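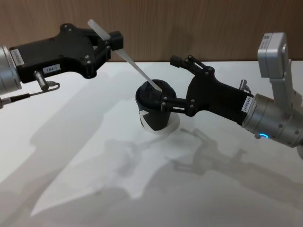 From: Pieter Mthembu
To: Jaltmont Tenants List
Date: Sunday, November 19, 2023
Subject: Re: [jaltmont-tenants] small claims, do I need a lawyer?

Ermira Radulović wrote:

> Hi all. I moved out of Fasamari Court in June and the management
> company kept $195 of my deposit for "carpet refresh" and another
> $93 for "administrative closing." I have written to them twice.
> The first time I got a form letter and the second time I got the
> same form letter with my name spelled differently.
>
> I'm thinking of small claims. My brother-in-law says I need a
> lawyer and that without one they'll eat me alive. The lawyer he
> recommends wants $169 just to have the first conversation. Has
> anyone on here done this by themselves? Also, does it matter that
> I never signed the move-out sheet? They gave it to me in the
> parking lot and I had a cat under one arm.
>
> Ermira

Ermira,

Your brother-in-law has watched some good television. I took the same company to small claims over Building C two years ago, by myself, in a jacket I had last worn to a funeral, and came out with most of my money. I am not a lawyer. Please read everything below with that in mind, and check it against the clerk's handout, which is four pages long and better written than my posts.

First, the lawyer. You're after $288. If you pay $169 to say hello, you have $119 left to fight over, and he hasn't opened the folder yet. Some people on this list will tell you the other side pays your legal fees if you win. Sometimes, for some claims, if the lease or the law says so and the judge agrees. I wouldn't plan a vacation on it. The legal aid desk at the Ha Street library does short appointments for free and they were very decent to me, although you do have to sit next to the children's puppet theater while you wait.

Second, the move-out sheet. Not signing it didn't sink me, and I had no cat. What the judge wanted to know was what the carpet was like when I moved in and what it was like when I left, and who could show it. So dig out your move-in checklist. If you have pictures from the day you left, print them. Don't bring them on your phone. I watched the man before me try to hand his phone up to the bench, where it promptly locked itself, and he then had to lean over and read out his passcode to a room full of strangers.

Ask the company, in writing, for the itemized statement and for the receipt for the carpet. In my case the receipt was from Usport Flooring and was for a hallway. I don't live in a hallway, though at their rents I had considered it. Send the letter by certified mail and keep the little green card. Give them a deadline. I gave them 25 days, which the clerk thought was generous and which I put down to my upbringing.

Third, "administrative closing." Look in your lease for those words. I couldn't find them in mine, and when the judge asked their representative to point to the page, there was a long stretch of page turning that I still think of fondly. If it's in yours, you may have a harder time with the $93, but ask anyway what was being administered.

On the day:

Get there early. The parking machine takes coins only.
Three copies of everything. One for you, one for them, one for the judge.
Write down your dates on one sheet of paper. You will forget them all when you stand up.
Don't call anybody a crook. I had a very nice paragraph prepared on that theme and was told to skip it.

They may offer to settle in the corridor. They offered me half, then two thirds, in the time it took to find the restroom. If you take it, get it on paper and signed before you tell the clerk anything.

One thing I don't know: whether the filing fee went up this year. Mine came back to me as part of the judgment, but collecting was its own project and took until the following spring. If anybody has filed lately, please post the current fee. And whoever borrowed my copy of the tenant handbook at the last potluck, I would like it back, coffee ring and all.

Ermira, I can lend you my folder so you can see how I laid it out. It's not pretty. Write to me off list.

Pieter
Building C, formerly

_______________________________________________
jaltmont-tenants mailing list
To unsubscribe, send a blank message with "unsubscribe" in the subject line. Please do not send it to the whole list.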